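# Lost and Found: Frequently Asked Questions

Pinham Transit, buses and the Okoro ferry. Updated Dec 2, 2019.

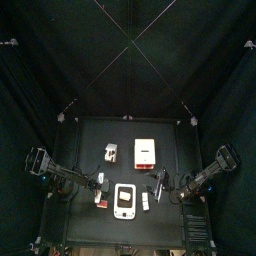

*Small objects on a dark tabletop.*

## Reporting a lost item

**I left something on the bus. What should I do first?**

Fill out the lost item form on this site, or pick up a paper copy at Boder Station. Include the route, the direction you were traveling, and the time you got off. If you remember the bus number (it is printed above the windshield, inside and out), add that too.

**Can I just call the driver?**

No. Drivers can't take calls on the road. If you see the same bus later in the day, you are welcome to ask the driver, but items found at the end of a run go straight to the depot.

**How soon will my item reach the office?**

Most items arrive the next business day. Anything left on Route 437 takes a day longer, as those buses are parked overnight at the Itura garage. Ferry items are brought over once a week.

**Do you contact me if you find it?**

Yes, if your form has a phone number or an email address. We try twice. You don't need to call us every day to check, and calling does not move your form up.

**What makes a good description?**

Details that set your item apart. "Black umbrella" matches a whole shelf. "Black umbrella, bent rib, green strap" usually gets an answer the same day. For keys, tell us what is on the ring. For phones, tell us the lock screen picture and the case color.

## Picking things up

**Where is the office?**

On the lower level of Boder Station, past the ticket machines. Take the ramp or the elevator. The door on the street side is for deliveries only.

**What do I need to bring?**

A photo ID and your claim number. If you are collecting a phone, we will ask you to unlock it at the counter. If the battery is dead, we can charge it while you wait.

**Can someone else pick it up for me?**

Yes. Send them with a signed note, your claim number, and their own ID. We don't release wallets, passports, or medication to another person unless you have called ahead and given permission.

**Is there a fee?**

There is no fee for pickup. If you want an item mailed, the charge is $6 for anything that fits in a padded envelope. Larger items are charged at the post office rate. We don't mail outside the country.

## How long we keep things

**What is the holding period?**

Most items are kept for 90 days. These are the exceptions:

- Food and drinks are thrown out the same day.
- Wet clothing and towels are kept for one week.
- Bank cards are destroyed after two business days. Please cancel yours as soon as you notice it is gone.
- Passports and driver's licenses are returned to the agency that issued them after two weeks.

**What happens after that?**

Clothing, umbrellas, and books are donated. Phones and laptops are wiped and recycled. Jewelry and other items valued at more than $80 are sold at the public sale in June, and the money goes into the reduced fare fund.

**I missed the deadline by a few days. Is it too late?**

It may still be here. Donations go out in batches, so an item can sit in the back room a little past its date. Call and ask before making the trip.

## Other questions

**I found something. Can I hand it in?**

Give it to the driver, a deckhand, or any station employee. Tell them where you found it. We can't promise a reward or pass along your name.

**Can I keep an item I turned in if nobody claims it?**

No. Unclaimed items follow the rules above.

**I left a bike on the front rack.**

Bikes don't go to Boder Station. They are locked up at the Itura garage and must be collected there. Bring the serial number or a photo of yourself with the bike.

**I lost my fare card. Is that handled here?**

Only if it was turned in. To block a lost card and move the balance to a new one, go to the ticket window and ask for a card transfer. Cards that were never registered can't be blocked.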